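Morin Table Mat, Brown, Large

We started making the Morin mat for people who build things on tables that were never really meant for it. Kitchen tables, craft tables, the long white kind you find in schools and libraries, they all have the same trouble: small pieces skate off when you bump them, and a slick top shows every scratch. So we wanted something flat and plain that you could put down in the morning and forget about until supper, and after a good deal of fussing over samples (Rosalinda Dumlao in our Plilstead shop must have cut 21 of them) we settled on this one.

The color is a quiet, even brown. Bright toy bricks show up nicely against it, and so do beads, buttons and those tiny screws that like to hide. It has no printed grid and no border, so you can turn it whichever way suits your table.
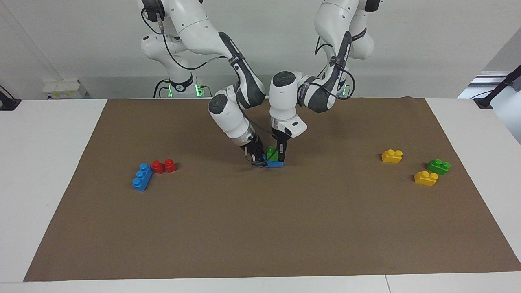
Morin mat in brown on a white tabletop, with a green brick and a blue brick.

It's generous in size, and we do suggest measuring your table before you order! Leave a little bare tabletop around the mat if you can, as it's handy for cups, instruction booklets and the box lid. If your table is made of two panels pushed together, lay the mat right across the join.

To clean it, wipe with a damp cloth and a drop of dish soap, then let it dry flat. Please store it rolled, never folded. A crease will relax in about 10 days under a few heavy books, but it does test your patience.

Item number 313. Ships rolled in a cardboard tube from Utville. For school orders, write to Amrit Lavoie at the Sodness order desk.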